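A Typeface for Small Labels

Savvas Moschos drew the first letters of Itora on the back of a shipping form. He was packing jars for Tzanetos, a food shop that wanted new labels, and he couldn't read the ingredients on the old ones.

The shop needed type that held up at 6 points on uncoated paper. Moschos tested 161 printed strips under kitchen light before he settled on a wide lowercase with short tails. The "a" gave him the most trouble. Its bowl filled with ink on every press but one.
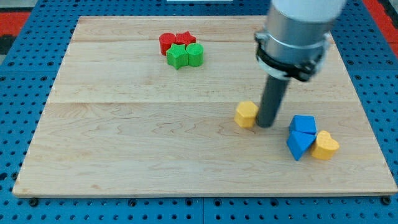
By April he had 358 glyphs, including a full Greek set. He cut the italic entirely, then put it back when the shop asked for Latin plant names on its herb line.

Grultness, the foundry that now sells Itora, asked for a heavier weight. Moschos drew it in the evenings and didn't like it much. The shop uses it for prices.

He is working on numerals for Lorkent, a maker of measuring cups. The fractions are still too light.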